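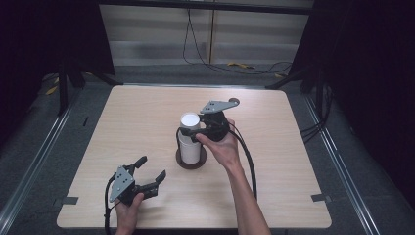 Photo: Maja Olszewski / Filtum tabletop set

Filtum: cups and coasters

README, last touched in October. Written fast, fixes welcome.

What it is

Clips of small table chores with drinkware. Putting a cup on a coaster, taking it off, moving the coaster first and then the cup, lining things up, clearing the table. One table, a lot of cups. 2612 clips in this release, 67 different cups and mugs, 52 coasters and small mats.

Started as a side folder of the Ovby kitchen set. Got too big, so it has its own name now. If you have the old Ovby folder called "coaster_misc", delete it, everything good in there is in here with better labels.

The things

Cups: straight sided, tapered, mugs with one handle, a few with lids. White is overrepresented, we know. Plain white cups get their own tag (plain_white) so you can drop some if they swamp your split.

Coasters: mostly round, mostly brown or gray. Cork, felt, wood, slate. The slate ones are heavy and the cup makes a noise when it lands, so check the audio before you use it for anything.

Table: light wood grain top, rounded corners. Same one all the way through. Please dont treat the grain direction as a label.

The chores

place: cup ends upright on coaster
lift: cup leaves coaster, coaster stays put
swap: two cups trade coasters
slide: coaster moves with cup still on it
clear: everything off the table, any order
straighten: cup was off center, gets nudged back

"Place" is the biggest group by far. "Swap" is the smallest and the messiest. People disagree on when a swap is over, so we end the clip when both cups are let go.

How a clip is labeled

One row per clip in clips.csv. Columns: clip_id, chore, cup_id, coaster_id, hand (left, right, both), centered (yes / no / partly), note.

"centered" means the whole base of the cup is inside the coaster. If any of the base hangs over the rim it's partly. If the cup is on the bare table it's no. Lidded cups: judge by the base, not the lid.

"hand" is whichever one does the main move. The other one hovering nearby doesnt count. Holding the coaster still does count, that's both.

The note column is free text and it shows. Maja writes sentences, Modupe writes "ok" or "tipped". Both are fine, just don't parse it.

Splits

First 1000 clips by id were checked twice, by Maja Olszewski and then Modupe Ownleye (sorry, Ogunleye). Use those for testing. Everything else was checked once. Cups do repeat across the splits. If you want unseen cups, split on cup_id yourself, there's a short script in tools/ that does it.

Known problems

Two felt coasters share one coaster_id. They look the same from above, couldn't sort them out afterwards.

Felt sticks to damp cups, so some "lift" clips have the coaster coming up too. Marked "stuck" in the note, mostly.

Mug handles point every which way. No handle angle column yet.

All cups are empty. Nothing here tells you about spilling.

Names

Older files say Flemel where they mean Filtum. Same data. Rivadeneyra is the glassware set, seperate download, different table, don't merge the cup ids.

Wrong labels: send Modupe the clip_id and what it should be. Batches are better than one at a time.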